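Small thread about how I keep the play table in order. I write as Assunta Caruso, aunt of two kids in Jiltcombe.

1/ Everything starts with the red tray. It has a raised rim, so the small things do not roll to the floor. I like also the pattern on the bottom.

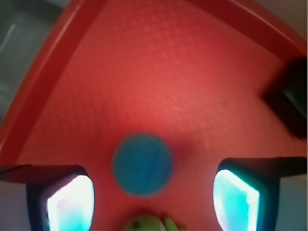

2/ My rule is simple: one tray, few toys. Before, we had a big box and the children only turned it over and walked away.

3/ Now I choose soft things and hard things together. A blue ball, a green plush creature, a black cube, a green block. The toy sink stays next to the tray, because my niece must wash everything. 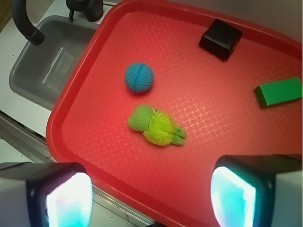

Do you change the toys every day?
Once in a week is enough for us. The rest waits in a bag on top of the wardrobe.

4/ Blocks are the last to be put away in our house. My nephew says they are "parked" and I must ask permission. A friend in Prunthorpe keeps hers in a shoe box with a lid, I want to try this in July.
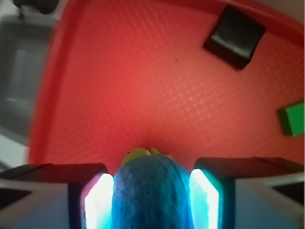
5/ Cleaning the tray
Warm water, a little dish soap, an old toothbrush for the pattern. Then I leave it standing against the wall for the night.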